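We use cookies to remember your basket and to find out which pages people leave in a hurry. Accept / Manage

Barkis Folding Clothes Rack, silver finish

Shared 5 times | 2 comments

There are two kinds of clothes rack. One kind has wings, arms, hinges and a diagram, and will have your thumb if you let it. The other is a long pole on crossed legs. The Barkis is the second kind, and we have sold it since April of a year when we still had the Brokix, a winged affair that came back to us so often we knew the courier's children by name.

The idea is simple enough to explain to a teenager, though not simple enough to make one use it. Open the legs until they cross, set the feet on the floor, and hang things from the pole. It takes shirts on hangers, trousers on hangers, and that one jumper that should be dried flat and never will be.

What it's for

Shirts, mostly. A shirt dried on a hanger comes off the pole looking like a shirt, and in a good week you can skip the iron. Blouses, school tops and light jackets do well too. Towels can go straight over the pole, but they hog it. Socks slide off. For socks we sell the Pumus peg ring, a sad-looking object that does its job.

What it isn't for

Wet duvets. Climbing children. Pull-ups, and yes, somebody asked.

Hangers

None are supplied, as every home in the country already has a cupboard full of hangers breeding in the dark. Plastic ones are best for wet washing. Wire ones leave rust marks on the collar, and the nice wooden ones from the hotel should stay at the hotel. They don't need to match. Ours never have.

Leave a gap between garments if you want them dry the same day. A hanger's width will do. We know you'll cram them in, so at least put the thick things at the ends.

Where to put it

Anywhere you don't need to walk for a few hours. It's happy on a hard floor, less so on deep carpet, where the feet sink and the whole thing takes on a lean.
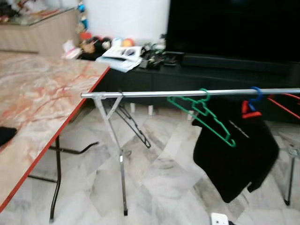 Next to a folding table is a good spot, as you can take things off the pole, fold them and make a pile without crossing the house. The pile will then stay on the table until dinner. We can't help with that.

Care

Wipe the pole with a dry cloth before the first wash day and whenever you remember after that. If the legs get stiff, a drop of oil at the joint sorts it out. Don't oil the pole.

Order code: 844
Returns: in the box it came in, please, or something like it.

Page updated January 12, 2023

Related items
Pumus Peg Ring
Kuzmenko Folding Table
Kuzmenko Ironing Board Cover
Barkis Laundry Bag, Large
Brokix Winged Airer (discontinued, stop asking)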